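Money in politics, unit 5: following a donation through the filings
Notes by Mohit Dubey
13 March 2023
14 shares | 3 comments

Typed these up fast after class, will fix the gaps before the exam. Read with the Troston packet, esp. the part on shell donors.

Where we left off. Direct gifts to a candidate are capped. Gifts to an outside group that only spends on its own ads mostly are not. So the money that wants to be big goes to the second place. The legal wall between the two is "coordination," and most of what we read this term is people arguing over what that word covers.

Working case for today is the made-up-of-records one, Hesivon. Holding company, one registered agent, no staff page. Gave to an outside group in January, three weeks before the group bought airtime in a state senate race. Formed not long before that. On paper it's a lawful donor. Question is whose money it is.

Terms you need:
Conduit gift - A gives to B so B can give in B's name. Illegal if knowing.
Pass-through - money moves group to group, each one files, no single filing shows the whole route.
Gray money - the donor is disclosed but the donor is itself a group, so you have to go look up THAT group's donors, and so on.
Dark money - the trail ends at a group that doesn't have to name donors at all.

Gray gets mixed up with dark constantly, including in newspapers. Gray can be traced if you have the time. Don't write dark in your paper unless you've hit the wall and can say which filing you hit it on.
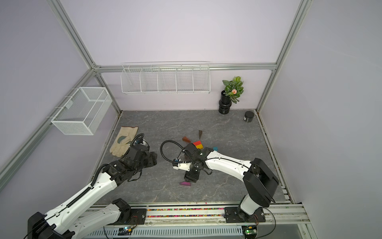 Satish Ahuja objected that this is a distinction only a filing clerk would love, and that a voter two weeks out from election day can't tell the two apart and has no reason to try. Fair point. We went back and forth on it. Where it landed: for the voter maybe no difference, for a regulator a big one, as with gray there's somebody to send a letter to. He still thinks timing matters more than naming. If the report comes out after the vote, who cares how complete it is. Hold that for the section on deadlines.

How to read the filing

Do these in order, people who skip around get lost.

1. Get the recipient's report first, not the donor's. The recipient has to file. The donor company usually doesn't. In the Hesivon packet it's the report with 228 line items, you want the itemized reciepts schedule.

2. Sort by date, then by amount. Look for gifts that arrive just ahead of a large ad buy. Two gifts the same day from different names at one mailing address = flag it. Flag does not mean guilty. Plenty of law offices are the mailing address for dozens of unrelated companies.

3. Pull the state business record for each company donor. Formation date, registered agent, officers if listed. A company formed shortly before its first gift and with no visible income is the classic pattern. Write down the date you pulled it, records get amended. 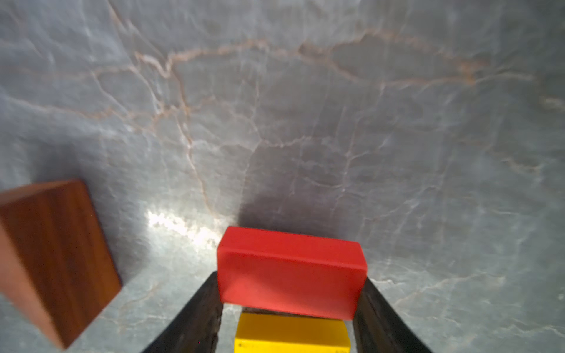 4. Check the refund schedule. Everyone forgets this. Money that goes in and comes back out a month later can make the topline look fat at reporting time. Tyagi memo, page 16, has the only clear example we've got.

5. Last, the spending side. Who got paid? Same vendor working for the candidate AND the outside group is not proof of coordination but it's where complaints usually start.

Deadlines

Most groups file on a fixed schedule, monthly or quarterly depending on what they picked. Closer to an election there are extra reports, short ones, big items only. Between the last regular report and voting day there's a gap, and a group that plans ahead can raise inside it and disclose after. Breseo did its whole January push this way (see packet, tab 2). Nothing unlawful in it as far as anyone has shown.

Proposed fixes we listed:
- real-time reporting over a set amount
- "top donors" line on the ad itself
- look-through rule, so a company donor must name its owners
- later ad cutoffs, which everybody agreed would lose in court

Look-through is the one with legs. It goes after gray money directly. Problem is defining owner. Set the share high and people split it up among cousins, set it low and you bury small businesses in forms. 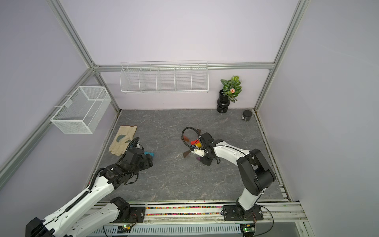
Neelam Kaushik asked why the ad line wouldn't do the same job for less trouble. It names somebody right when the voter is watching, she said, and no one has to dig. True, but the names on the line are only as good as the names on the filing. If Hesivon is the top donor the ad says Hesivon, and the viewer has learned a word. She came back with: then do both, and put the owner's name on the ad. Vandana Agarwal's draft bill does roughly that, tab 3, read it and bring one objection.

For next time: one-page memo, pick a single donor from the report and take it as far as you can. Say where you stopped and why. Cite the schedule and line. No adjectives about the donor please, last batch was full of "shadowy".

Also the enforcement reading, first half only. Bhupendra Sengar has the spare copy of the packet if your's is missing pages.

Comments (3) | Share
Contact the instructor | Back to top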